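Stirham Support Desk
Ticket 3250
Site: Utenness
Subject: Cable sorting cell keeps pausing and calling for an attendant
Priority: normal
Status: open, waiting on site

Opened by site, Sunday evening shift

Hello again, and thank you for the quick help last time, we were all very grateful. This one is less urgent but it is wearing people down a bit. Since the Lurent update the arm on the charger and power strip table stops and asks for an attendant far more often than it used to. It will run along nicely, reach for an adapter, back off, reach again, and then the hold message comes up and somebody has to walk over from the packing side and press resume.

I should say how we work now, in case you have an older picture of us. Before the arm came there were people at that table all day unplugging and untangling, and it was hard on the thumbs. Now the same people do testing and packing, which most of them like better, and one person per shift covers the arm along with their own bench. That was fine when it called once in a while. Last night it called 15 times before the meal break, and the person covering got hardly any testing done and felt bad about it, though of course it was no fault of theirs.

Things we already tried: restarted the cell, wiped the camera window, ran the gripper open and close test (passed), swapped the finger pads. No change that we could see.

Reply from support

Thanks for such a full write-up, it saves a lot of back and forth. Could you tell me which hold code comes up, and whether it happens with everything on the table or mostly with certain pieces? Also, is the table being loaded the same way as before the update?

Reply from site

The code is H30 nearly every time. I stood with it for a good while and watched, with my coffee going cold. It is the adapters that are still plugged into something and have their cable attached. Bare chargers it picks up happily. Anything with a cord running off under another cord, it gets shy.
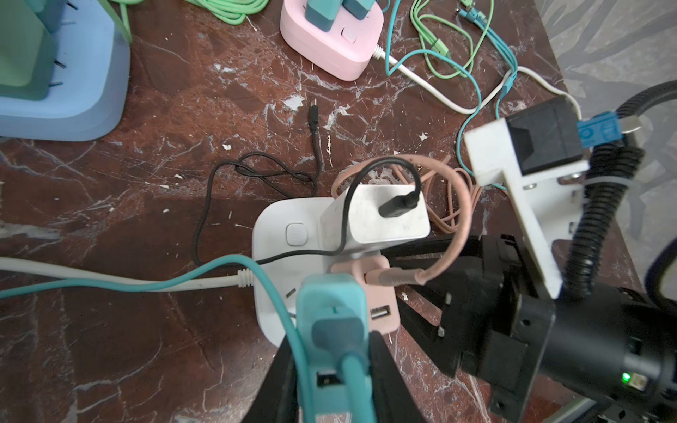
As for loading, I asked the crew, and yes, that has changed a little — we used to shake out each tote and spread things by hand, and when the arm took over the table we stopped, because the whole idea was to save that step. I don't think anyone ever wrote it down one way or the other.

Reply from support

H30 is "pull path not clear." The update made the arm more careful about tugging on a plug when it can't follow the cable, and the retry limit went down to 5 at the same time. So I believe it is doing what it was told, only too politely for your kind of load. I have sent a Dagdag settings file to your cell that raises the retry limit and lets it lift a cable aside before it gives up. Please load it between shifts, with the cell stopped and the gate open.

Reply from site

Loaded, and the cell came back up fine. The calls are down, though it still gets stuck on the braided cables. The evening crew would like to know if the hold message could go to the screen at the test bench too, so they can see the code before they get up. They also asked me to pass along that they don't mind helping the arm, they would just like it counted as work on the shift sheet. I've taken that part to our own manager.

Reply from support

The second screen is easy, I'll set it up remotely. For the braided cables, please save the hold logs from the next full shift and attach them to this ticket. Leaving it open until then.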